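Home | Forums | Kitchen | Toys and Play | Members | Log in
We use cookies to keep you signed in. Accept | Manage

Toys and Play > Pretend food and play kitchens
Small steel saucepans for a play kitchen, which ones last?
Started by Florêncio Louro, July 2026

Florêncio Louro
Looking for a small stainless saucepan to go with the play food we already have. The plastic ones split at the handle. I've seen a Namar set and a Jaltix one. Is real steel too heavy for a three year old?

tansypot
We had the Namar set. Steel is fine but the handles are spot welded and one came off by April. Two pans left and they still get used every day.

Courtois_fan
Disagree with tansypot. Ours are the same set and the welds have held. Might be down to what they get hit with. Weight isn't a problem at that age.

marrowbone
I'd skip toy sets altogether and buy a real butter warmer or milk pan from a cookshop. 500 ml is plenty. It costs about the same and you can use it yourself later.

tansypot
A real one has a long handle though, and long handles get knocked off the play hob. Mine would have had it on her foot within the hour.

marrowbone
So turn the handle inwards, same as on a proper cooker. Good habit to start early.

Florêncio Louro
I've gone with steel and a long handle in the end. There's a loop at the end so it can go on a hook. I can't read the engraving on the handle. The veg is what we had already.

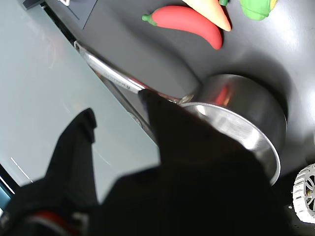
Saucepan with the toy chilli and carrot

Courtois_fan
Nice shape. It does show every mark when it's shiny like that, ours went dull after a few weeks. A bit of washing up liquid and a soft cloth, no scourers.

tansypot
Still think that handle is too long for a three year old, but it looks better made than mine. What is the chilli from? We've only got the Trondevora peppers and the stems have gone missing.

Florêncio Louro
Came in a mixed bag from a school fair, no name on it. I'll look for a lid next.

marrowbone
Measure across the rim before you order one. Jaltix lids come up small.

Page 1 of 2 | Next | Back to Toys and Play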